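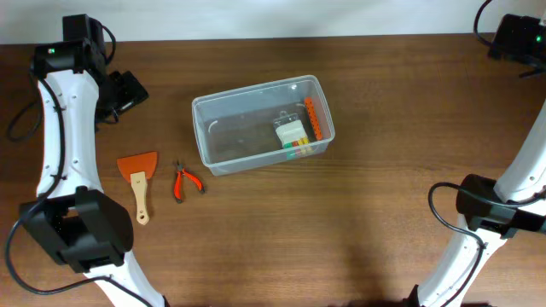

Figure 3. Tabletop with a warm medium-brown finish and fine horizontal grain.

3.2 Surface finish and cleaning wear

Wooden tabletops were assessed for loss of finish under repeated wiping. The sample consisted of 163 tables in shared kitchens and study rooms, all in daily use and all cleaned by building staff on a fixed schedule. Tables with visible burns or deep cuts were left out. Grain direction was recorded for each table relative to its long edge, as earlier work (Fernandes and Dmytriv) found that wiping across the grain leaves more residue in the pores than wiping along it.

Gloss was measured at 12 points per table, six near the edges and six in the central area, with the meter held parallel to the grain. Readings were taken in May, before the start of the trial, and again after 900 wiping cycles. Staff used a cotton cloth and one of two cleaners: a mild soap solution or Rokex diluted to the strength used in the building. No polish or oil was applied during this period.

Mean gloss fell on both groups of tables. The loss was larger near the edges, where forearms rest and where cloths tend to be turned, and smaller in the central area. Medium-brown finishes showed less visible change than pale ones at the same measured loss, a result in line with the panel ratings reported by D'Souza and Kinnunen. Raters could not reliably detect a drop of fewer than 11 gloss units on a brown surface under diffuse room light.

Two limits apply. First, the finish type was taken from purchase records and could not be confirmed on every table. Second, the cycle count assumes that staff kept to the schedule; Doherty's log sheets cover the Baumgart building only. The effect of wiping direction is treated separately in Section 3.3, where the edge readings are analyzed apart from the central ones.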